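Sorting Out the Shed Room — gallery

Right, quick page before I lose the notes. Nirkau reading room, back store, the one we all call the shed room even though it's got a radiator. Four days of emptying, labeling, bagging, arguing about string. Only got as far as putting the one picture up so far, it's at the bottom. Captions for the rest will follow when Nahom gives me the disc back. Have written up the bits people keep asking me about so you can at least find your stuff.

Who was there: Rin Aoki, Shewit Hailu, Nahom Gudeta and me all four days. Fedir Yatsenko for the Saturday, with his van. Harish came for the heavy shelf and stayed for lunch.

The shelves

Old ones gone. Two from Sistano in their place, deeper, bit wobbly on the left till Fedir put card under the foot. Top shelf is Christmas and fête things only. Please leave it that way. Middle is craft, bottom is anything heavy — paint, the urn, the box of tiles from the porch that we are still keeping apparently.

The button drawers

Shewit did these on her own over two evenings and they are lovely. Sorted by colour first, then she changed her mind and did them by size. Shirt buttons in the left drawer. Coat buttons right. Toggles in the tobacco tin. If you find a stray one on the floor it goes in the saucer, she'll do the rest.

The knitting patterns

615 of them, Rin kept a tally on the back of an envelope. Lots of doubles. The doubles are in the blue crate by the door and you can help yourself, anything left at the end of August goes to the Gebretsadik sale. Baby patterns seperate, in the shoe box. A few have pages missing and we've put a pencil cross on the front of those.

Jigsaws

Slow going. 49 boxes, and Nahom wanted every one counted out piece by piece, which lasted until the second box. So now it's just lids matched to bottoms and a rubber band round. The harbour one is short of some sky, we know.

The drawer of leads and plugs

Not done. Don't ask. Harish has it at home.

The notice for the door

Typed by Rin, July 22, 2003, pinned up the same afternoon. Says who has a key and what day the room is open. Already out of date as Shewit has changed to mornings, will redo.

Bags, and how we're using them

Small bits were the worst of it, hooks and curtain rings and beads and all the odd screws that came with the old shelves. Tins were no good, you can't see in. Harish got us a stack of zip bags from Wedum and they've done the job nicely — one sort of thing per bag, squash the air out, zip it, stand it up in the tray. They are clear plastic with a white slider along a yellow closure, so easy enough to find the top even when it's all crumpled up on the table. There's a grey panel on the side too with CONTENT printed on it in white. If you empty one put it back flat in the biscuit tin, dont throw it out. 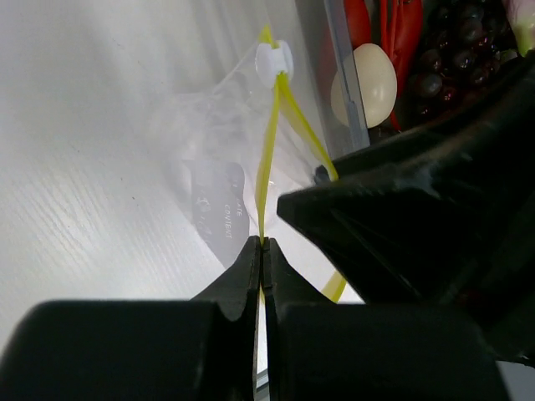
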